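**Ticket:** wrist-cam policy stalls at panel edge, Cedumstead rig
**Status:** open, reproduced
**Component:** Yip (policy), Pakton (logger)
**Opened:** August

**Summary**

Grasp policy trained with the blur augmentation freezes when the wrist camera gets close to a panel with dark behind it. No error, no timeout. Arm just sits there putting out tiny actions that cancel. Baseline without blur aug doesn't freeze but misses more, which was the whole point of the blur aug in the first place.

Need to know if this is a bug or a result before we put the numbers in the Uvdale write-up.

**Steps to reproduce**

1. Load the blur-aug checkpoint, seed 7
2. Start pose "cabinet left", wrist rotated so the camera looks along the panel
3. Run default approach, no force stop
4. Wait. Freezes in the last part of the approach, before the fingers close

Ran it 59 times. 25 froze. The same batch on the baseline checkpoint: 6 froze, and those look like a different thing (joint limit warning in the log every time).

**Log**

09:40 — first guess was Pakton dropping frames so the policy sees the same picture over and over. Checked timestamps, no gaps. Not that.

10:15 — second guess, action clipping. Turned clipping off, slowed the arm right down to be safe. Still freezes, same place. Turned it back on.

10:50 — pulled the frames from the frozen runs. They have a lot in common: pale surface on one side, nearly black on the other, bright upright strip between, everything soft. Hardly any detail for the depth head to work with. Its confidence drops off a cliff and the policy hedges between "go forward" and "back off".

11:20 — replayed one frame offline, fed it in on its own with the arm powered down. Policy output flips sign depending on which random crop it gets. So the crop matters. Crops that keep mostly the left side say forward, crops that catch the black part say back off. Averaged together you get nearly nothing, and teh arm stays put.

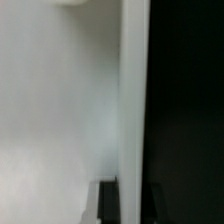
Close-Range Manipulation Group, Cedumstead

Used the frame above for all the offline tests below so they compare. Sharpest thing in it is the line where the white panel meets the dark. Everything else is mush, incl. whatever is poking up at the bottom by the panel. The segmenter labels that bit "gripper" on some crops and "obstacle" on others, and I can't swear which is right from the one frame. Marked it unknown in the labels for now.

13:30 — tried masking the bottom strip completely. Output still flips, bit less. So the finger/obstacle mixup is part of it but not the main cause.

14:10 — tried lifting the shadows before the encoder. Better! Sign stays the same on most crops. But it's one frame, don't read too much into it. Also makes the dark side noisy and I don't trust what the depth head does with noise.

14:45 — tried a fixed centre crop at test time with no random crop at all. Sign stable, obviously, there's only the one crop. Doesn't tell us if it's the correct sign.

15:30 — looked at the training set. Blur aug was applied after exposure jitter, so blurred frames with really dark regions are rare in there. The order is set in the Yip config and I think it got swapped when we merged the Uvdale branch. Older config has it the other way round. Could be the whole story, could be nothing.

**Workaround for now**

Rotate the wrist before the approach so the camera isn't looking down the panel edge. Slower, but demos can carry on. Don't use it for any of the evaluation runs, it changes the start pose and then we can't compare with the baseline.

**To do**

- [ ] Retrain with the old augmentation order, same seed
- [ ] Repeat the full batch with shadow lifting on, on the arm this time
- [ ] Check whether the 6 baseline freezes go away with a different start pose
- [ ] Pakton: log crop coordinates with each action, had to guess them today
- [ ] Hold the results table in the Uvdale draft untill the retrain is done

Retrain queued 16:50. Leave the rig in the "cabinet left" pose please, lights as they are.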